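In Praise of the Messy Example

I spent most of July arguing with Gavin MacAulay over what counts as a good demonstration, and I have come around to loving the bad ones.

Our task at Grirden sounds like nothing. A person steers the arm, the arm pushes blocks around a board, and we record it next to a plain sentence such as "move the blue cube toward the red star." We have 157 of these so far and want 1,000. Gavin would like every one of them clean: straight push, no wobble, done.

I see why! Clean runs are lovely to watch. But a learner raised only on straight pushes has no clue what to do when a cube spins off to one side, and cubes love to spin off to one side. 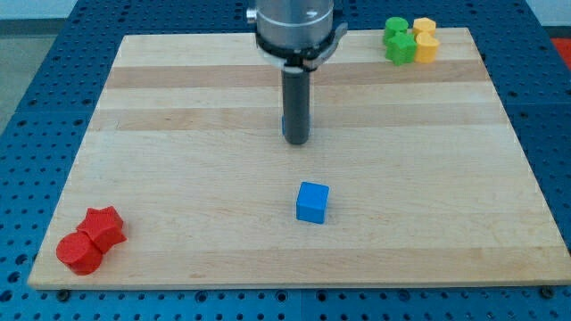
The blue cube on its own, with red blocks at lower left and green and yellow ones at upper right.

Think how much you can ask for with a layout like that. Push the cube to the hearts-and-stars crowd, bring it over to the reds, split up the yellow pair. Marisol Bermúdez once got five different requests out of one starting position, and her best run was the one where she overshot, circled back and nudged the cube in from the other side. That recovery is gold – I'd trade four perfect pushes for it.

So keep the fumbles, as long as the person driving is truly trying to do what the sentence says. Label them honestly and let the learner see how people get out of trouble. I can't wait to see what the next batch teaches it.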